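4.2 Grasping long things, and what the planner thinks it knows

I should say up front that this is the part of the system I've rewritten the most times, and if you look at the commit history for Ornia you'll see my name over and over with messages like "fix approach again." So treat this section as the version that survived, and please don't read it as something we designed on a whiteboard one afternoon and then simply typed in.

The basic setup carries over from Section 3. Ornia takes an object proposal from the perception module, fits a coarse axis to it, and hands the axis to a grasp sampler. The sampler spits out 200 candidate poses per object (we tried more, and all we got was a slower planner), and each candidate goes through a reachability check, a collision check against the current scene, and then a small learned scorer that Irina Sandu trained on grasps from the Motwood scenes. The top 10 go on to the motion planner, which works down the list until one of them gives a path it likes.

For mugs and bottles this is all pretty boring, in a good way. Long skinny objects are where things get interesting. Our first axis fit was a plain principal component fit over the segmented points, and it works great if your object is a ruler. Give it something that bends, or that is fat at one end and thin at the other, and the axis drifts off the material partway along. The sampler then very happily proposes grasps centered on a line that isn't inside the object at all! Ruth Mellor spotted this by drawing the axes on top of the point clouds, and I'm a little embarrassed at how long we'd been staring at score histograms before anybody tried that.

So we replaced the single axis with what we call a spine. We slice the segmented points along the first principal direction, take a robust center for every slice, and run a smoothing spline through the centers. Each point on the spine carries a local direction and a local width. Grasps are sampled on the spine, with the closing direction perpendicular to the local direction, and anything wider than the finger opening gets tossed before we waste time on collision checks. The smoothing weight matters more than I'd like. Too stiff and you're back to the straight line, too loose and the gripper orientation jitters every time the mask changes by a few pixels. We picked one value on the Sugden validation scenes and left it alone for everything reported in this paper.

Then there's the question of where along the spine to grab. The scorer, left to itself, loves the thin end. I get why: the width is small, the fingers clear easily, and nearly every candidate passes. But a grasp at the end of a long object leaves most of it sticking out, and the planner has to carry that extra length through the workspace. We added a term that penalizes distance from the estimated center of mass, scaled by object length, so short objects barely feel it. Liam Birkett argued for making it a hard limit. We didn't, mostly for the sake of cluttered counters, where the middle of an object can be blocked and an end grasp is the only one on offer.

The other half of the fix is in the planner's attached-object model. Once the fingers close, the object becomes part of the arm for collision purposes, and in our early versions it was attached as a box. A box around a crooked object is mostly air, and the planner would refuse perfectly fine paths to keep that air from touching a wall. We now attach a chain of capsules built straight from the spine. It costs next to nothing extra, and it lets the arm work much closer to surfaces. 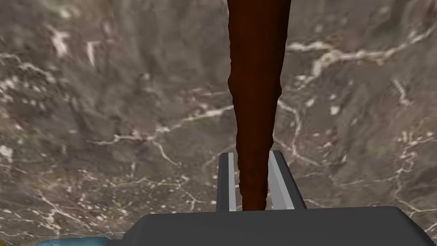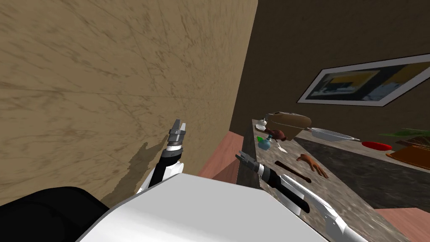
Figure 6. Long-object handling in simulation. First panel: a long, irregular brown object between the gripper fingers. Second panel: both arms at the kitchen counter, with a long dark stick lying across the marble and the left gripper close to the wall.

One practical headache with the capsule chain is that the wrist camera can't always see the whole thing. If the far end is out of view, the spine simply stops where the pixels stop, and the planner believes the object is shorter than it is. For a while we ignored this and got clipped corners for our trouble. What we do now is fuse the spine from the head camera, taken before the grasp, with whatever the wrist camera reports after it, and always keep the longer of the two at each end. It's conservative, and every so often it invents a stub of object that isn't there, but I'll take a slightly shy planner over one that swings a stick into the cabinets.

We ran the full pipeline on 2067 simulated episodes, split between single-arm picks and picks where the second arm is parked nearby and counts as an obstacle. Roughly 3000 more were used for tuning and are kept out of every table. Antigoni Sarantis wrote the episode runner on top of Cindex, our scheduling tool, and it logs the rejected candidates along with the chosen one. I can't recommend this enough. Most of what I know about the sampler I learned from reading what it turned down. In January we found a sign error in the perpendicular constraint that way, one that only showed up when the spine pointed away from the camera.

Kgomotso Mabaso has since ported the spine fit to the GPU, with the same outputs up to rounding. All timings in Section 5 use that version, and the older CPU code is still in the repository for anyone who wants to compare the two.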